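Cuaderno de taller, septiembre, entrada de media mañana

Sigo con el papel para las etiquetas de fruta de Grasteo, ¡y por fin hay algo que contar! Ayer dejé en remojo la tanda de fibra de plátano (la del saco de Suominen, no la del otro, que huele raro) y la he cocido 36 minutos con la sosa de siempre. La pulpa ha salido más clara que la vez pasada, casi color avena, y se deshace entre los dedos sin grumos. Bueno, algún grumo sí, pero de los pequeños.

He levantado 20 hojas con el bastidor pequeño. Las cinco primeras, a la basura, porque cargué la tina como si fuera a hacer cartón. Las demás están en la prensa, entre fieltros, y ahí se quedan hasta la tarde. Ojo si alguien la usa: la manivela vuelve a patinar y hay que darle con cariño.

Para la etiqueta quiero tonos que no se peleen con la fruta.
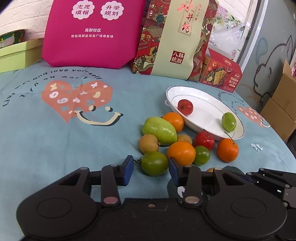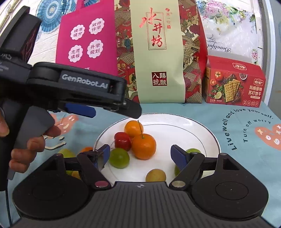
Mesa del mantel, con el plato. El verde del tomate de la primera foto es el que busco para el borde.

De tinta he probado la Lollel diluida y cala demasiado, se ve por detrás como si fuera papel de cocina. Con una mano de gelatina mejora muchísimo (60 gramos por cubo, lo apunto en grande porque siempre se me olvida). Queda probar el encolado en la propia pulpa, que me da pereza pero ahorra un secado entero.

Pendiente: lavar los fieltros, pedir más malla a Bestbridge y buscar la tapa de la tina, que lleva días desaparecida. Si alguien la tiene de bandeja, ¡que la devuelva!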